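Teaching two arms to tidy a table

15 February 2020

So I finally got a go at steering the pair in the simulator, and I'm hooked!

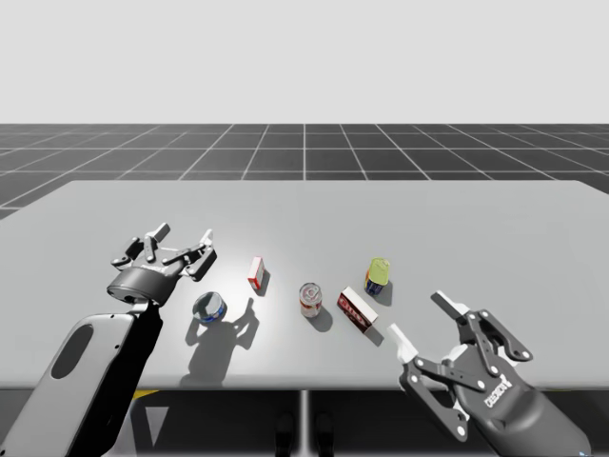

What I learned in 10 tries

Start with the short can. It's squat, the left hand has lots of fingers, and I still knocked it over twice (sorry, Piyumi). The red box lies at an angle, so I turn the right gripper first and then close it, slowly. Rowena says my recordings are too wobbly to learn from. She kept 3 of them, though, and I'm having another go after tea.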